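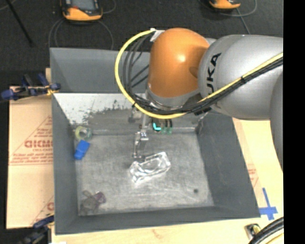

Chapter 5
Picking Clear and Shiny Objects from a Bin

5.1 Where depth sensing stops helping

The methods in Chapter 4 assume that a depth camera returns a usable distance for most points on an object. For cardboard, cloth and matte plastic this is a fair assumption. For a clear plastic container it fails in two ways. Some of the projected light passes through the wall and returns from the floor of the bin, so the object is measured as lower than it is. Some of it strikes a ridge or folded edge and reflects away from the sensor, which leaves a hole in the depth map. A grasp planner that works from such a map will place the fingers too deep or will find no object at all.

A worn metal bin floor makes the problem harder. Scratches and scuffs produce bright lines in the color image that resemble the edges of a clear container, and an edge detector tuned for one will respond to the other.

5.2 The Dunstan method

The method studied in this chapter was developed on the Dunstan test cell and does not try to repair the depth map. It scores grasps directly from color images. A network takes a cropped view of the bin and a proposed finger pose and returns the probability that the grasp will hold. Training labels come from the robot's own attempts: a grasp counts as held if the fingers remain apart by more than a set width after the arm has lifted clear of the bin walls.

Two details of the procedure affect the results. First, the camera is fixed to the cell and stays in place between attempts. Arm, cables and gripper therefore hide part of the bin in many views, and the crop must be taken before the arm enters. Second, clear items are mixed with opaque ones. Training on clear items alone gave a network that ignored color and performed poorly on everything else.

5.3 Main result

The test set consisted of 300 attempts on clear containers not used in training. The depth-based planner from Chapter 4, run through the Zurnard library with default settings, held the object in 41 percent of attempts. The Dunstan method held it in 68 percent. Most remaining failures fell near the bin walls, where a finger touched the sloping side before it reached the object. Section 5.6 treats these wall contacts separately, as they are a planning error and would occur with perfect sensing.

The figures apply to one arm, one gripper and one bin. A repeat on the Vesance cell, which has different lighting, is covered in Section 5.7.

5.4 Terms used in this chapter

Attempt: one full cycle of approach, close, lift and check.
Held: the check in Section 5.2 is passed.
Crop: the part of the color image given to the network.
Wall contact: any touch between a finger and the bin side before the fingers close.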